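Plornine two-dial countertop microwave, white
Used and refurbished kitchen equipment / Microwaves
Stock no. 67
Price: 29, collection from the Hulme counter, or ask about delivery

We don't get excited about microwaves here, and this one won't change that. It is a plain white box with two knobs. If you want sensor cooking or a button for baked potatoes, keep scrolling. If you want something your father can work without calling you, read on.

The listing sheet that came with it promised "chef-quality results at every setting." We have left that out of the specifications. It warms food. Rated output is given as 900 watts, and we repeat that figure only because it's on the paperwork. Szymon Dudek, who checks our electricals, thinks most rated outputs are optimistic and suggests you start with a short time and add to it.

Controls are in a column to the right of the door. The top dial has the settings, the lower one is the timer. The printing around both is small and light gray on white, so it won't be much help in a dim kitchen. We'd put a dab of nail polish at the setting you use most. There is a mesh window in the door, but don't count on seeing much through it with the door shut.

The door is hinged on the left and needs clear space in front and to that side. Measure before you buy. People measure the box, forget the door, and then we get the phone call. 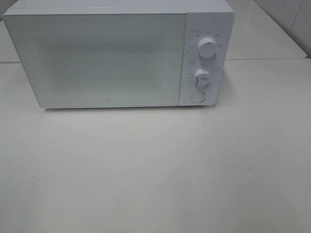
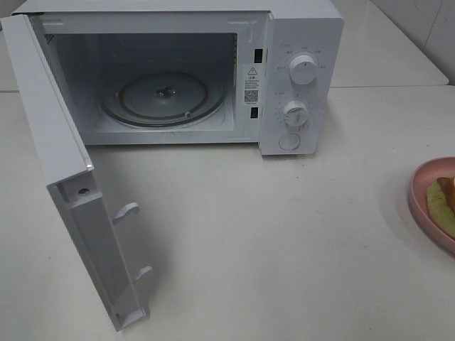
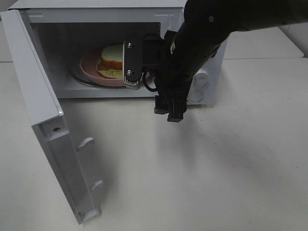 White microwave on a light tabletop. First picture: door shut. Second: door open, nothing on the glass turntable. Third: sandwich on a pink plate.

Inside, the walls are smooth, which makes wiping down easier than the textured kind. The turntable is clear glass and sits on a roller ring. Lift both out when you clean, and check that the glass is seated on the center coupling when you put it back. Half the "broken turntable" complaints we hear are a plate sitting crooked.

As for the sandwich, a microwave will heat bread. It will not toast it, whatever anyone's brochure says, and lettuce is better added afterward.

Included: oven, glass turntable, roller ring.
Not included: wall bracket, trim kit, recipe booklet (you aren't missing much).
Warranty: 2 months, parts only. The turntable glass is not covered.

Customer comments

"Does what the old one did. Dial is a bit vague under a minute." Aniela Kaczorowski

"Fine for soup. I don't believe the wattage either." Zulkifli Raju

Questions about fit or delivery go to Stanisława Wróbel at the Hulme counter, mornings only. Returns need the turntable and ring packed separately from the oven, wrapped in something thicker than newspaper.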